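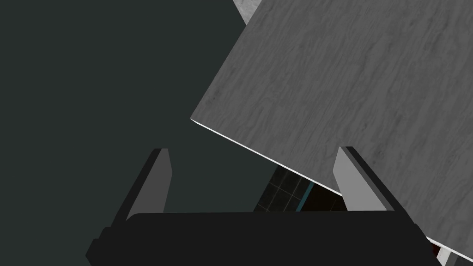

Akinyi Nyamweya would like it on record that she voted against rule 10. It says an attempt ends when the operator says it ends, and she has spent two years watching operators say so at the most flattering possible moment.

The rules in question belong to the Willer code, 278 clauses on how to run a household robot through a simulated home and report what it did without embarrassing yourself. Four groups have signed up to it. Arkcombe drafted most of it, Erraji objected to most of it, and the rest was settled by whoever stayed on the call longest.

Much of the code concerns things you would assume were settled already. What is a grasp? The first draft said the object must be "held." The current one takes a page and a half, with a subclause on whether two fingers closed on a rod count as holding it if the arm hasn't been asked to lift yet. (They don't. You write "contact" in the log and carry on.) 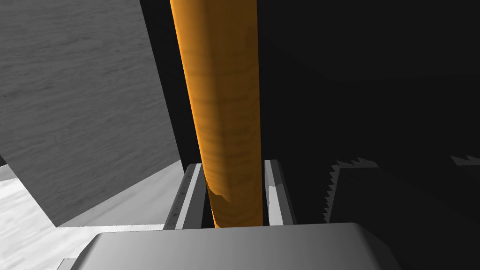 Naima Hajji

I came to the code as a skeptic. A simulated kitchen can't be scratched, and a simulated robot has no toes to land on, so it seemed a strange place to be strict. Then I sat through an afternoon of trials at Arkcombe and saw how easy it is to be generous to a machine when the reset button is free.

The old habit went like this. Run a task 200 times, notice that the bad runs had something odd about the lighting, and drop them. Shadows in a renderer can come out with teeth like a bread knife, and a robot that steers by its cameras may take those teeth seriously. Is that the robot's fault? The code declines to say. It says the run stays in the count, with a note, and the note must be written before anyone looks at the score.

There is also a rule about the gripper's own view. If the fingers hide the thing they are reaching for, the reviewer may not use a prettier camera to decide how it went unless that camera was named at the start. Erraji fought this one for a whole Sunday.
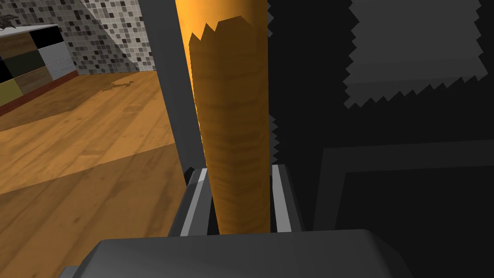
Too many rules about the hand and hardly any about the feet, one reader wrote after our last piece on the subject. Half of what goes wrong in my logs goes wrong between rooms, and your experts are still arguing about dowels.

It's a fair complaint, and the letter ran to 1701 words, so I can say it was a thorough one. The code gives grasping 11 pages and doorways a paragraph. That paragraph tells you to record where both arms are before the base moves through, and to stop if either one can't be accounted for. It also asks for the door's angle, which people tend to remember the second time. 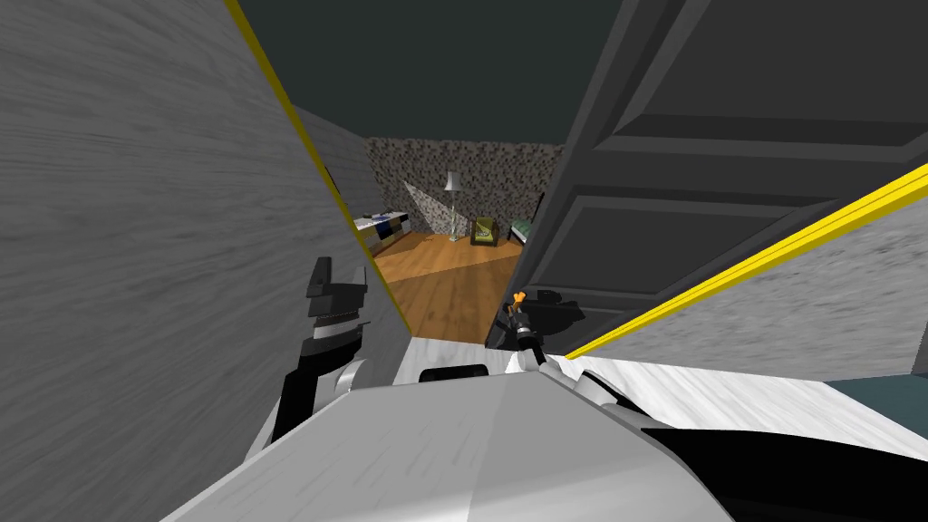 Jikovcombe, February

The revision meeting opened at nine with a motion to define "room." By lunch there was a definition, and a minority definition. Nyamweya had brought her own amendment to rule 10, under which the end of an attempt is set in writing before the start, and she read it out twice, the second time more slowly.

Doorways were fourth on the agenda. They got a working title, "Passage Through Openings," and nearly 10 minutes of discussion, most of it on whether an arm that brushes the trim has touched the door or the wall. The drafters from Arkcombe will bring new wording to the next meeting. Until then the old paragraph stands, and brushing the trim goes down as "other."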